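Teaching by Hand working group
Minutes, July meeting

We use cookies to remember your settings and count visits. Accept all | Only necessary | Manage preferences

Chair: Kelly Fagundes
Present: Sekimier bench team, Plivus software team, two guests from Letport
Started 9:30

1. Last minutes

Accepted with one fix. The gripper order under item 4 should have read Grabowska, not Letport. Letport makes the trays.

2. Where we are with the demonstrations

Kelly opened with the number everyone wanted: 744 clean demonstrations of the pick-and-place task, toward a target of 1,000. That is well ahead of the June plan and the room was very happy about it! The bench team got a round of applause. Another 73 were recorded but are set aside for now. Most of those have a long pause in the middle where the person stopped to talk, and Plivus thinks a good part of them can be trimmed and used.

There was some talk about whether pauses matter at all. Plivus would like them out, as the policy tends to copy them and then sits still over the object. The bench team asked for a written rule on how long is too long. Plivus will send one.

3. Hand-held gripper compared with remote control

This took up most of the morning. The remote-control station still has its fans, and it is the only way we can collect on the full arm with its real reach and joint limits. But the hand-held gripper is so much quicker to learn. New people pick it up, squeeze a few times and are giving decent demonstrations before their coffee is finished. On the remote station the same people needed most of a morning, and their paths were still jerky around the grasp.

Letport asked if the two kinds of data can be mixed. Plivus said yes, with care - the hand-held recordings need to be checked against what the arm can reach, and any that go outside get dropped before training. Agreed to keep both going, with the hand-held gripper for the everyday table tasks and the remote station for anything involving the shelf.

4. Habits at the bench

Kelly went through a few things she noticed while reviewing recordings. Approach with the fingers wide open and begin closing only when the object is well between them. Several people start closing early, and the robot then learns to nudge the object along the table. Start from a different spot each time, too, including from far back. We have plenty of short approaches and hardly any long ones.

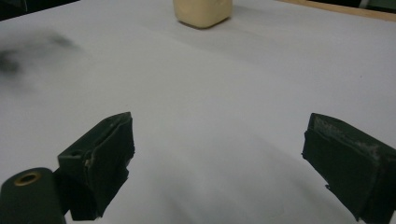
The long approaches are also the ones where people rush, so Kelly asked everyone to keep an even speed all the way in. She did one at the bench during the break, and it was lovely to watch how smooth it can be. The Letport guests both had a go afterward and want to come back!

Finger wear came up briefly. Grabowska can send replacement pads, and the bench team will write down which set was on the gripper for each session.

5. Next task

Stacking. Everyone is keen. The first round will be small, with 3 people recording, and Plivus will train on whatever they have before we ask anyone else to join. Letport offered a shallower tray for the start positions.

6. Actions

Plivus - written rule on pauses; trim the 73 set aside and report how many survive
Sekimier - long approaches first until the target is met; session notes to include finger set
Kelly - ask Grabowska for pads and a delivery date
Letport - sample tray

7. Any other business

The remote station's left foot pedal is sticking again. Sekimier will look at it this afternoon.

Closed 11:40. Next meeting in August, same room.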